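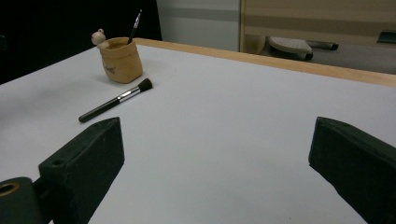

May 20, 2026

Notes from the dating-after-forty workshop, second evening at the Udulville library. A good crowd again, and chattier than last time, so we started late (my fault, I got talking with Oanh by the coat rack).

We did the money exercise first. Each pair plans a first date on $30 and then tells the room who pays and how they'd bring it up. Sepehr's pair went for soup and a long walk by the river, which I thought was lovely! Two of the pairs got stuck on whether to split the bill at all, and we let that run well past the break, and I'm glad we did.

Ladan thinks the section on meeting the grown children comes too early. I'm coming around to her view – people went very quiet, and Shahla told me afterward she'd have liked more on simply asking someone out again.

For next time: move the family part to week four, print larger name tags, and ask Hooman if he'll do his talk on dating a much older partner. He said maybe. Also still owe Ladan for the cookies.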